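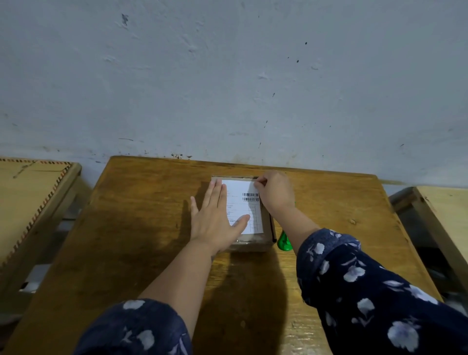 设备与安装 > 道路交通调查 > 使用手册

第四章 气压管车辆计数器的路面布设与首次校验

适用于 Drindmont 双管计数器,配套软件 Trestley。本章假定您已经读完第三章并给电池充过电。没有充电的,请回去充。面板上的电量图标不可信,它在满格停留的时间很长,然后一下子掉到红色。

4.1 开始之前

厂家的宣传单上写着“铺好即用,数据即得”。铺好以后确实会有数据,至于这些数据说的是不是那条路,要看您接下来怎么做。我们在 Skoritholm 的几条路上用这套设备做过限速调整前后的车流调查,凡是省略了校验的点位,后来几乎都重测过。本章的步骤比随机附带的快速指南长,多出来的部分就是重测换来的。

快速指南仍可放在工具箱里备查,两者有出入时按本章执行。指南中的路面示意图画的是一段笔直、平整、没有停车也没有路口的道路,这样的路段通常也没有人要求去测。

所需物品:

- 主机一台,带锁链和挂锁
- 气压管 2 根,长度必须相同
- 管端堵头
- Engström 路面夹具及配套地钉
- 中线固定胶带,沥青路面专用
- 卷尺、粉笔、扫帚
- 手动计数器或纸质记录表
- 反光背心、锥桶以及当地道路管理部门要求的其他警示设施

注意:在行车道上作业须事先取得许可,并按许可文件的要求布置警示或封闭车道。本手册不能代替许可文件,推销人员口中的“几分钟就能铺完,不用封路”也不能。

4.2 选点

1. 到现场看。街景地图和图纸只能用来排除明显不行的地方。路面可能重铺过,也可能多了一个减速垄,或者旁边开了一家早餐店,门口整个上午都有车停着。

2. 避开车辆会停在管子上的位置,包括路口排队区、公交站、斑马线前和学校门口的接送区。车轮压在管上不动,主机收不到完整的脉冲,软件会自行猜测。Trestley 的帮助文件把这个过程称为“智能补全”。请把它当作猜测。

3. 避开弯道和车辆经常变道的地方。车轮斜着压过管子时,两侧车轮先后到达,一辆小客车可能被记成两辆,也可能被记成一辆多轴货车。如果某条居民区道路的报告里突然出现大量重型货车,先查点位,再去写信给货运公司。

4. 检查路面。坑槽、松散的碎石、正在起皮的补丁都会让管子跳动。管子每跳一下都可能成为一次“车辆通过”。

5. 找一个可以锁主机的固定物,例如灯杆或护栏立柱。树也可以用,前提是树的管理方同意。锁在交通标志杆上之前要问清楚标志归谁管。

提示:如果委托方已经替您指定了点位,仍然要做以上检查,并把不合适的理由写进现场记录。委托方指定点位时往往已经有了想要的结论,最常见的一种是选在长下坡的底部测速度,然后以此证明整条路都超速。数字没有错,用法错了。

4.3 铺设气压管

警告:铺设期间必须有专人观察来车,此人不得同时递工具、看手机或填表。

1. 用扫帚清扫管子经过的路面。湿路面上胶带粘不住,等路面干透再铺。

2. 用粉笔画出两条与行车方向垂直的平行线。两线间距按主机设置菜单中选定的数值量取,在车道两侧和中线处各量一次。三处读数必须一致。间距的误差会原样进入速度计算,软件没有办法发现,也不会提醒您。

3. 在路肩两侧打入地钉。地钉要完全入位,钉头不得高出夹具。禁止在桥面、排水盖板和埋有管线的位置打钉。不知道下面有没有管线,就按有处理。

4. 将管子远端装上堵头,套入 Engström 夹具。堵头要用手拧紧,再对着另一端吹一口气试漏。这个办法看起来很土,比面板上的“管路自检”准。自检只能发现管子完全脱落,细小的漏气一概显示为正常。

5. 拉紧管子。拉伸量以主机说明牌上的规定为准,两根拉得要一样。一根松一根紧时,两路脉冲会出现固定的时间差,结果是一个方向的车全部偏快,另一个方向全部偏慢。平均值看上去却很正常,这种错误因此能在报告里待很久。

6. 在中线处用胶带固定,用力压实,从中间往两边赶走气泡。胶带不要压在标线的反光材料上,撤除时会把标线一起带走,补标线的费用通常比一次调查还贵。

7. 从管子到主机的引管,两根长度必须相等。剪过其中一根,就要把另一根剪成同样长。不要打结,不要用扎带勒紧。

8. 把主机锁好,进线口朝下。

4.4 主机设置

1. 开机,核对时钟。主机时钟在换电池后会回到出厂时间,并且不作提示。若软件报告显示早高峰出现在半夜,原因多半在这里。

2. 输入点位编号。在 Skoritholm 的 592 号道路上,我们采用道路编号加方向的写法。您可以用别的写法,但整个项目只能用一种。不要接受默认的“点位A”,默认名称的文件会在导入时互相覆盖。

3. 选择管间距,与路面上的实测值核对。

4. 选择车辆分类表。出厂默认的分类表面向出口市场,未必符合您当地的分类标准。分类表选错以后可以在软件里重新处理,前提是原始脉冲记录已经打开,见下一步。

5. 打开“保存原始脉冲”。这一项默认关闭,据说是为了省电。我们没有看出省了多少电。关闭时主机只保存处理后的结果,出了疑问就没有任何办法复核。

6. 关闭“异常值平滑”。该功能会删去软件认为不合理的速度。对一项以查明真实车速为目的的调查来说,由软件先决定哪些车速合理,这个顺序不对。确有必要剔除数据时,应当由人来做,并在报告里写明剔除了什么。

4.5 人工校验

快速指南里没有这一节。请不要跳过。

1. 站在能看清两个方向来车、又不会影响驾驶人的地方。拿着写字板站在路边,车会慢下来,穿着反光背心时尤其明显。坐在合法停放的车内,或者退到人行道内侧。

2. 按主机时钟的整分开始,人工记录每一辆车的方向和大类,直到事先定好的结束时刻。时段应在开始前写在表上,不要因为中途数字对得上就提前收工。

3. 读取主机同一时段的记录,分方向比较。只比总数没有意义,一个方向多记的会被另一个方向漏记的抵消。

4. 出现差异时,依次检查堵头、引管长度、管子张紧程度和管间距。每次只改一处,改完重新校验。

5. 校验表签名后与数据一同存档。没有校验表的点位,报告中应标明“未校验”。

注意:自行车和轻型摩托车容易漏记。主机面板上的“自行车模式”能提高灵敏度,同时也会提高误触发。我们不建议用同一组管子既测机动车又测自行车,不论包装盒上怎样写。

4.6 值守与巡查

巡查安排由项目负责人确定。我们的做法是铺设满 8 小时后看一次,此后每天一次。每次巡查查看以下各项:

- 管子是否仍与行车方向垂直
- 中线胶带有没有翘边
- 地钉有没有松动,松动的立即处理或撤管
- 引管是否被踩、被割或被除草机打断
- 主机时钟与手表是否一致

主机可以远程上报状态,Trestley 会在地图上显示一个绿点。绿点只说明主机有电、有信号。管子整根被清扫车卷走以后,绿点照样是绿的,车流量则为零,而软件把零也当作有效数据计入平均。发现连续为零的时段,请到现场去看。

巡查时若有居民询问设备用途,可以直接回答在做车流和车速调查。主机不拍照,不识别车牌,也不能用于处罚。常有人在得知管子的位置后特意绕行或反复驶过,后一种情况在原始脉冲里很容易认出来。

4.7 撤除与导出

1. 先导出数据,再关机。导出后在电脑上打开文件,确认首尾时刻都在,然后再清空主机。软件提示“传输成功”时,文件可能是空的。

2. 按铺设时的要求设置警示,拆下管子,拔出全部地钉。留在路上的地钉会扎破轮胎,清点时以出发前填写的数量为准。

3. 清除胶带残留和粉笔线。

4. 管子松散盘放,不要折。用过 6 个点位的管子应当更换,外表完好的也一样。厂家给出的寿命要长得多,其测试条件没有公布。

5. 主机如需返修,先取下电池,再另行备份数据。返修单上关于数据保留的那一栏,勾选以后我们没有见过任何效果。

4.8 怎样读自动报告

Trestley 导出的报告首页有一个加粗的“超速比例”。引用之前请先查清三件事:软件里填的限速是不是现行限速,调查期间有没有施工或绕行,堵车时段是否包含在内。八月里做的调查遇上学校放假,不能直接拿来代表上学日的车流。

报告还会给出一个“安全评分”。计算方法未公开,我们写信问过,得到的答复是一份宣传册。在方法公开之前,请勿在提交给道路管理部门的文件中使用这个评分。车速分布、分时段流量和校验表已经够用了。

限速牌更换前后的对比调查,应使用同一点位、同一管间距和同一分类表。换牌当周的数据不宜作为“换牌后”的代表。新牌子刚立起来时大家都会看一眼。

相关内容
- 第三章 电池、充电与运输
- 第五章 多车道道路的布设限制
- 附录 人工校验记录表
- Engström 路面夹具:地钉更换说明
- Trestley 常见导入错误
- Skoritholm 道路调查点位编号规则

联系我们 | 版权声明 | 保留所有权利 | 返回顶部

本网站使用 Cookie 以保存您的语言设置并统计访问量。继续浏览即表示您同意我们使用 Cookie。 接受 | 管理设置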